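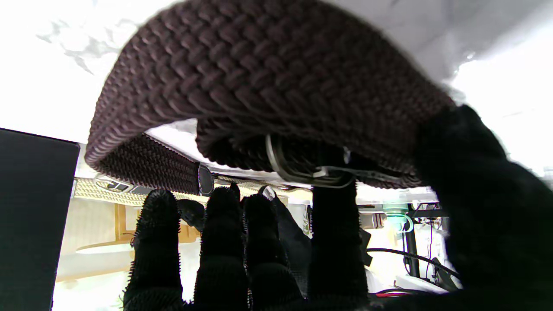 From the Baláž Room: Learning to Handle Things That Flop

September was a big month for the hands team, and we're so pleased to finally have some news to share with everyone on the other floors!

For those who haven't been down to see us lately, we're building up a library of demonstrations for Valta, our learning system for two-handed work. A demonstration is one complete go at a task, with a person steering both arms from start to finish while the cameras and joint sensors record everything. Valta then learns from the whole pile. The more kinds of objects and starting positions it gets to study, the better its chances with something it hasn't met before.

By the end of the month the pile stood at 2382 demonstrations. We kept 465 of those for testing only, so Valta never trains on them, and the rest are already in the training set.

Shiuli Sikder wrote the task list this time, and she went straight for the difficult stuff: baskets, cords, straps, anything that bends or sags or has a rim that's awkward to get your fingers around. Woven things are wonderful for this (and maddening). The surface is bumpy, so contact comes and goes under the fingertips, and a grip that looks perfectly good from the side camera can look hopeless from the wrist. We record both views for every run, and when Shiuli is deciding whether a grasp deserves to stay in the set, the wrist view is usually the one she opens first.

Straps have been the real favorite, though. A rigid block sits where you put it. Webbing has its own ideas, and the same strap can land in a different heap every time you let go of it, so we get a lot of variety out of one cheap object. The basic task goes like this: one hand holds the strap, the other comes in open and takes the loose end, and then the two hands work it along between them. It sounds like nothing until you try it with a headset on and a pair of gloves that don't feel quite like your own.
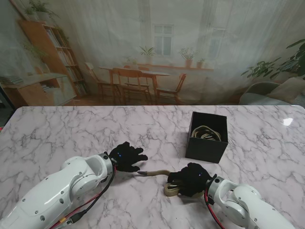
Cheng-en Mak has the most patience for it of any of us. He did 93 strap runs in one week and was still suggesting new variations on the last afternoon, such as starting with the end folded under, or with the free hand coming in from a lower angle. His slow, slightly fussy style turned out to be very good teaching material. When we trained a small model on his runs alone, it picked up his habit of waiting a beat before closing the fingers, which made everyone in the room laugh, Cheng-en included.

We also changed our minds about mistakes. Until this summer we threw out any run where the operator missed the strap and had to try again. Rozália Ďurica argued for keeping them as long as the operator recovered, and she was right to push. We now have 507 runs tagged "recovery," and in our first comparison the model trained with them was much quicker to go back for a second try. It still gives up too early when the end slides underneath a hand. We're working on that one.

Cornel Mihăilă has rewritten the labeling screen, so you can mark the start and end of a grasp with two keys and stop hunting for the slider. Thank you, Cornel! If you label for us, please update before your next session, because the old version saves tags in a format the new one can't read.

Next up are lids, drawstrings and a few soft bags. We'd love more operators, and you don't need any background in robotics. Left-handed people are especially welcome, as nearly all our runs so far lead with the right. Sessions last an hour, with a break in the middle, and Radomír Vrabec keeps the sign-up sheet. Drop in on a Monday after lunch if you'd like to watch a few runs before you commit.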